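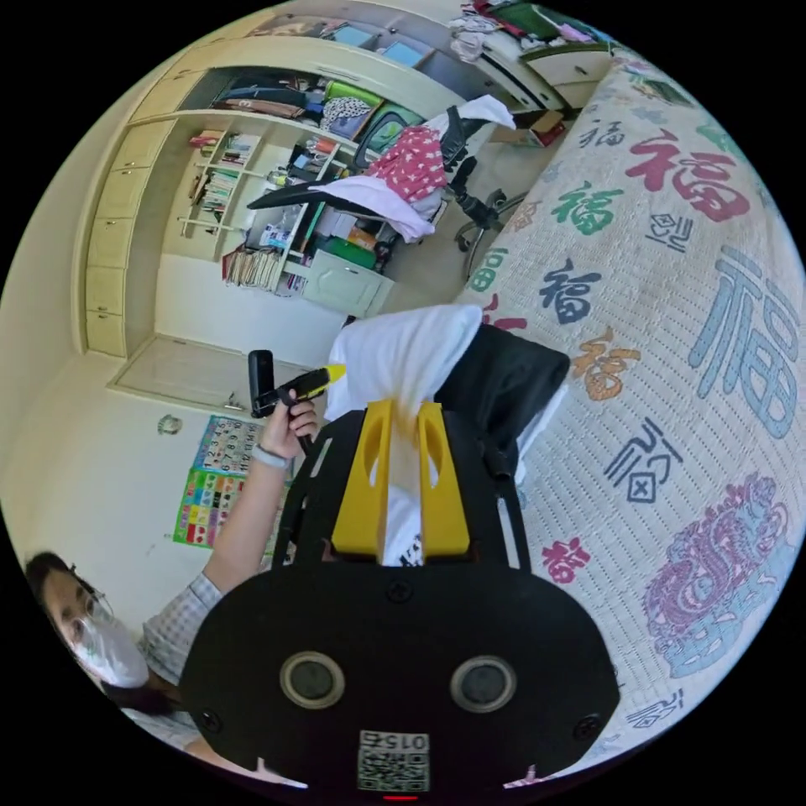

Bedding and bedroom textiles get their own sheet at Brandwood because the general room sheet kept giving them one line. This one covers a single bedroom, walked in July by Forough Parsa, with comments added afterward by Dušan Kolev. Start with whatever is lying on top of the bed, before touching the bed itself. Here that meant a white cloth and a dark gray fabric cushion, with the cloth partly over the cushion. Both come off and get checked on their own, then the bed cover is checked with nothing on it. The cover in this room has the character 福 printed all over it in many colors, so small stains are easy to miss. Go slowly and use a flashlight held low.

Bedroom textiles and fittings checklist
Unit 234, rear bedroom
Marks used: OK / FIX / WATCH

Section 1. Loose items on the bed

1.1 Loose cloths shaken out, both sides looked at
OK. No holes or pulled threads. Shake it over the tub, not over the bed.

1.2 Cushions: seams closed, zipper runs, no filling coming out
OK for the gray one. Zipper is stiff but closes. Rub a little candle wax on it next time.

1.3 No chargers, heating pads or power banks left under cushions or covers
OK. Forough lifted everything.

1.4 Care labels present and readable
WATCH. The gray cushion has no label left. Wash cold, air dry. - D.K.

Section 2. Bed cover and mattress

2.1 Cover lies flat and does not hang where feet can catch it
OK. Tug it back toward the wall side if it slides.

2.2 Stitching on the cover, full length
FIX. One row of quilting has opened near the foot, shorter than a finger. Hand stitch before the next wash or it will run.

2.3 Stains and scorch marks
OK. Two marks Forough wrote down at first were part of the print. If in doubt, turn the corner over and see if it shows on the back.

2.4 Mattress seams and underside checked for insects
OK. Flashlight and an old plastic card along every seam. Nothing found.

2.5 Bed frame bolts tight
FIX. One bolt at the foot turned by hand. Tightened on the spot. Check again in 19 days with the rest of the unit.

Section 3. Pillows, clothing and the window end

3.1 Pillows: covers removed, inner pillow checked for lumps and yellowing
OK. Replace the flat one when the Bareo order comes in.

3.2 Clothing not stored against the wall or the mattress side
FIX. A pile of clothes was sitting below the floral pillow, tucked against the mattress. Air cannot get behind it and that wall is cold in winter. Hang or fold it, and check the wall for damp spots first.

3.3 Cushions kept off the wall under the window
WATCH. The one with wavy black and white stripes stands right against it. Fine in summer. Move it out by a hand's width once the heating is on.

3.4 Window opens, closes and latches
OK. Latch needs a firm push.

3.5 Valance and sill fabric clean, firmly fixed, clear of any lamp or heater
OK. The beige valance is dusty along the top. Vacuum with the brush end.
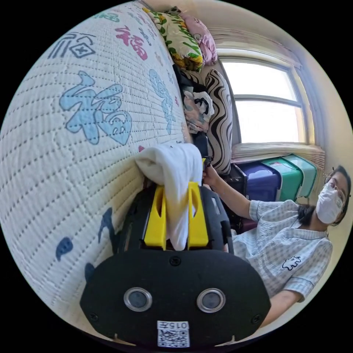 Section 4. Wardrobe, walls and door

4.1 Tall furniture fixed to the wall
OK. The wardrobe is built in and does not move when pushed at shoulder height.

4.2 Drawers stop before they fall out
WATCH. Second drawer from the bottom has a worn stop. Part ordered from Galang, bin 47.

4.3 Posters and wall hangings flat, no loose pins near the bed
OK. The number poster is held with tape. Press the corners back down.

4.4 Door opens fully and nothing is stored behind it
OK.

Section 5. Follow-up

Stitching (2.2) - Kalliopi Obradović
Bolt recheck (2.5) - Dušan Kolev
Clothing and wall (3.2) - the people using the room, reminder left with them
Drawer stop (4.2) - Boris Gashi, when the part arrives

File under work order 668. Keep the paper copy in the unit folder until every FIX line has initials next to it.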